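Section 4: Enrolling Users on the Kostov Keypad Deadbolt

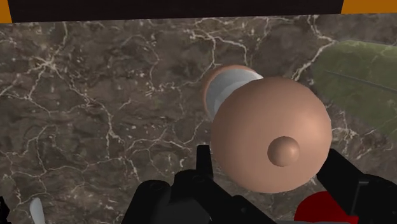

Complete Section 3 (mounting and battery installation) before you begin. The door must be open during all programming steps.

The lock ships without a master code. Until one is set, the keypad accepts no user codes and the bolt can be moved only by the key or the inside thumb turn.

4.1 Setting the master code

1. Remove the inside cover and press the Program button once. The keypad lights blue.
2. Enter a master code of six to eight digits, then press the lock symbol.
3. Enter the same code again and press the lock symbol. Two short tones confirm the entry.
4. Refit the cover.

Note: One long tone means the entries did not match. Return to step 1.

4.2 Adding a user

1. Enter the master code and press 1.
2. Enter a user slot number from 01 to 20.
3. Enter the new user code and press the lock symbol.
4. With the door still open, enter the user code. The bolt should extend fully and without scraping.
5. Enter the user code again to retract the bolt.

Write the slot number and the user's name on the record sheet at the back of this guide. The lock does not store names.

4.3 Removing a user

1. Enter the master code and press 2.
2. Enter the slot number and press the lock symbol.

Removal takes effect at once. A removed code can be assigned again to any open slot.

Caution: Removing a code does not disable a mechanical key. If a key was issued to the same person, have the cylinder rekeyed.

4.4 Event log

The lock keeps the last 1,000 events — openings, failed entries and program changes. Older events are overwritten. To export the log, connect the Rirkham reader to the service port under the inside cover and follow the instructions supplied with the reader.

Sites using the Buenaventura door controller should skip 4.2 and 4.3 and manage users from the controller. Codes entered at the keypad are erased at the next sync.

Guide revised in January by Virgilio Mangubat, Ukside Technical Support.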